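Suchbegriff eingeben Suchen

Zuletzt aktualisiert: 16. November 2019

Pressemitteilung

Einräumen, ablegen, sortieren: Plurura legt Zwischenbericht zu Robotern in Haushalt und Werkstatt vor

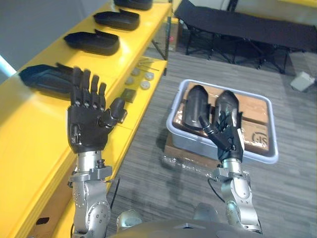 Zweiarmiger Roboter mit Mehrfingerhänden an Regal und Kunststoffbox. Foto: Plurura. Abdruck honorarfrei, Beleg erbeten.

Vastden — Können Maschinen schon heute einfache Handgriffe übernehmen, die in Wohnungen und kleinen Betrieben täglich anfallen? Die Entwicklungsfirma Plurura hat dazu am Standort Vastden einen Zwischenbericht veröffentlicht. Er umfasst 2.000 Durchgänge, in denen ein zweiarmiger Roboter leichte Gegenstände zwischen Regalen und Behältern umsetzen sollte. In 1.521 Fällen lag der Gegenstand am Ende dort, wo er liegen sollte. Ohne jeden Eingriff durch das Personal gelangen 1.181 Durchgänge.

»Für einen Versuchsraum ist das ordentlich, für einen Haushalt reicht es nicht«, sagt Projektleiterin Aranka Kerekes. »Wer nach Hause kommt, will aufgeräumte Regale vorfinden und keinen Roboter, der auf Hilfe wartet.«

Zum Einsatz kommen Hände mit vier Fingern und einem Daumen. Gearbeitet wird unter anderem mit schwarzen Schaumstoffteilen in Schuhform, die auf einem gelben Regal und in einer hellgrauen Kunststoffbox liegen. Solche Teile geben beim Zugreifen nach und verrutschen leicht. Fasst die Hand zu knapp, gleitet das Stück heraus; liegt ein zweites dicht daneben, wird es häufig mitbewegt. Nach Angaben von Plurura gehen die meisten Eingriffe auf diese beiden Fehler zurück.

Ein weiteres Hindernis ist das Tempo. Für einen einzelnen Gegenstand benötigt die Maschine im Mittel etwa 4-mal so lange wie ein Mensch. In der Werkstatt lässt sich das teilweise ausgleichen, wenn die Arbeit außerhalb der Schichtzeiten erledigt wird. In der Wohnung kommen wechselnde Lichtverhältnisse, herumliegende Verpackungen und enge Durchgänge hinzu. Diese Bedingungen wurden bisher nicht gesondert ausgewertet.

Der Ausrüster Morin, der das Vorhaben seit Mai begleitet, sieht den ersten Nutzen deshalb im Betrieb. »Kleinteile aus einem Behälter nehmen und geordnet ablegen, das ist bei unseren Kunden eine ungeliebte Arbeit«, sagt Sylvie Gauthier, bei Morin für Werkstatteinrichtungen zuständig. »Wenn die Quote ohne Eingriff deutlich steigt, würden wir einen Probebetrieb beginnen.« Einen Termin dafür gibt es noch nicht.

Die nächste Versuchsreihe findet am Standort Brargate statt. Vorgesehen sind textile Gegenstände, gefüllte Dosen und Werkzeug mit Griff. Ein Verkaufsprodukt kündigt Plurura ausdrücklich nicht an. Der Zwischenbericht kann bei der Pressestelle in Vastden kostenlos angefordert werden.

Weitere Meldungen
Plurura richtet Versuchsfläche in Brargate ein
Morin erweitert Programm für Werkstattregale
Greifen weicher Materialien: Vortragsunterlagen verfügbar
Stellenangebote am Standort Vastden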